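Reading the Psalms in Order

142 shares
18 comments

Most churchgoers meet the Psalms one at a time. A psalm is appointed for the service, it is sung or said, and the congregation moves on to the next reading. The effect is that each psalm stands alone, and few people have any sense of what comes before or after it. This is a pity, as the book has a shape, and the shape was put there on purpose.

The Psalter is divided into five books. The breaks fall after Psalms 41, 72, 89 and 106, and each of the first four books closes with a short formula of praise. Psalm 72 ends with the words, “The prayers of David the son of Jesse are ended,” although further psalms bearing David's name appear later on. The usual explanation is that the line once closed a smaller collection, and that the editors who built the larger one left it where they found it.

Within the five books there are older groups. The psalms of Asaph, apart from Psalm 50, run together from 73 to 83. The Songs of Ascents, fifteen in all, run from 120 to 134. The psalms of the sons of Korah come in two clusters. Book Two prefers the general Hebrew word for God where Book One prefers the divine name, and the difference can be seen plainly in Psalms 14 and 53, which are otherwise nearly the same poem.

A reader who takes the psalms in order will notice a change of mood. Laments are heavy in the first half. Psalm 3 opens with a complaint about enemies, and complaint is seldom far away for the next 60 psalms or so. Praise is heavy at the end, and the last five psalms all begin and end with the same call, usually left in Hebrew as “Hallelujah” or rendered “Praise ye the Lord.” The movement is uneven. Psalm 8 is praise, and Psalm 143 is a plea for help.

The end of Book Three deserves slow reading. Psalm 88 is the darkest in the collection and finishes on the word “darkness” in most English versions. Psalm 89 starts with the promise to David, sets it out at length, and then accuses God of having cast his anointed off. Book Four opens with Psalm 90, the only psalm headed as a prayer of Moses. It goes back behind the monarchy altogether: “Lord, thou hast been our dwelling place in all generations.” Soon after come the psalms which declare that the Lord reigns. Many commentators see a deliberate answer here, in which the failure of the human king is met by the rule of God. Others think the case is overstated and that the order owes a good deal to catchwords, where one psalm was placed beside another for the sake of a shared phrase.

Both views can be held together to some extent. Psalms 1 and 2 carry no heading and seem to form a double doorway. The first begins with “Blessed” and the second ends with it. That is a catchword link, and it is also a statement of theme: the law in one, the king in the other.

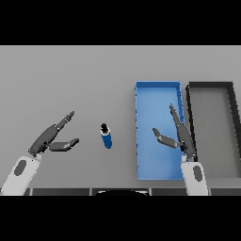
Kollar, writing in after the subject was last raised in these pages in November, objected that all this is of little use to someone who is praying. A person in distress wants Psalm 130 and wants it now, the letter said, and will not be helped by hearing that it is the eleventh of fifteen. The letter went on to say that the sung tradition has always broken the order up, and that the Church has not suffered for it.

The objection has force. The order of the book was never meant to prevent anyone from opening it in the middle. There is, however, an old practice on the other side. The Book of Common Prayer divides the whole Psalter over thirty days, morning and evening, and makes no allowance for the reader's state of mind. A cheerful person must say Psalm 88 on the evening of the seventeenth day. Someone grieving may be handed Psalm 150. The words are said on behalf of others as much as oneself, and the fixed course makes this hard to avoid.

The monthly course asks for steady effort. The fifteenth evening is given over entirely to Psalm 78, which is long, and a beginner is likely to fall behind. A gentler plan is to take 3 psalms a day, one of them at night, which covers the book in fifty days. Psalm 119 should be taken out and read separately, a few sections at a time.

Some practical points follow. Use one translation throughout, so that repeated words can be recognised. Read the headings, which many people skip; in Hebrew Bibles they are often counted as the first verse, and this accounts for some puzzling differences in verse numbers. Note the closing formula of each book when it arrives. Greek and Latin Bibles join Psalms 9 and 10, and from there until Psalm 147 their numbering is mostly one behind, so older Catholic books need some care – the Miserere is Psalm 50 in these and Psalm 51 elsewhere.

Keep a pencil by the page. On a second time through, the marks from the first will show which lines were passed over, and those are a fair place to begin.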